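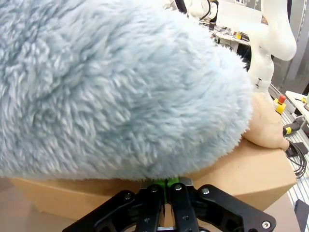
Pale blue plush on a cardboard box

Zulturov Polling Place Kit

A complete set of election equipment for one polling station, suitable for parish, district and general elections. The kit is supplied flat and goes together without tools.

What you get
Ballot box with slotted lid and numbered seals
Two folding voting booths, one at wheelchair height
Tactile voting device
Pack of 40 pencils with cords
Signs for entrance, exit and queue

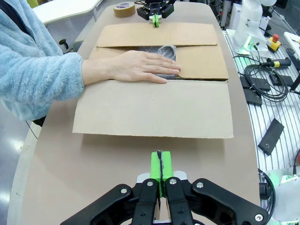

Open carton, flaps spread

The ballot box holds 849 folded papers. Seals are single use and come in packs of 7 — order extra if your count is held at another site. Candidate notices and ballot papers are not included and should come from your own printer.

Gullenstead council used the kit for its by-election in July. "Staff had the booths up before the doors opened at 7," says Ilango Kandasamy, elections officer.

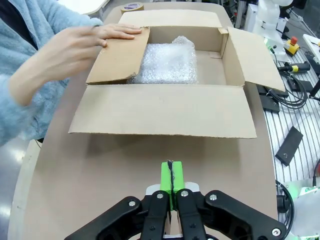
Bubble-wrapped package in an open box

Price: £279 per kit, excluding VAT
Spare booth panels: see the Moreira range
Collection: Nakemcombe depot, by arrangement

Orders for a general election should be placed as soon as the date is announced.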